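About Hirent

Hirent sets up and programs robot cells for small manufacturers. We work from one unit of around 4,000 square feet on the Wondside estate, and most of what we do is handling small parts: picking them up, turning them round and putting them where they need to go.

We started with repair work on conveyors and packing lines. Customers kept asking whether a robot could take over one fiddly job at the end of a line, so we bought a second-hand arm and learned how to answer them. Cells are now the larger part of the business. The repair side still runs under its old name, Titonus, and shares our stores and our front door.

Visits and open days

We open the workshop to visitors every April and again in the autumn. The last open day brought in 200 people, mostly from local firms, along with two college groups. Demonstrations run through the day and you can stay at each bench as long as you like. The Tekin bench, named after our in-house gripping project, is where we show memory modules being handled with a two-stage grip — first a light hold, then a firmer one for pressing. 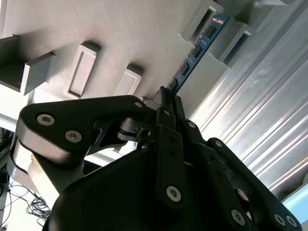
Can I bring my own parts to a demonstration?

Please do, as long as they fit in a shoebox and weigh less than a bag of sugar. Tell us a week ahead what they are made of and how they are packed now. We will try them on a spare arm and tell you what we think, including when a person would do the job better.

Group visits outside the open days are limited to 6 people. They start at 10 am and finish before lunch. We ask for flat, closed shoes and lend out safety glasses at the desk. There is no charge. Parking is at the back of the unit, past the Titonus roller door.

If you can't get to Wondside, we can run a trial on parts sent by post. Allow three weeks for a written report — longer in April, when the benches are being set up for visitors.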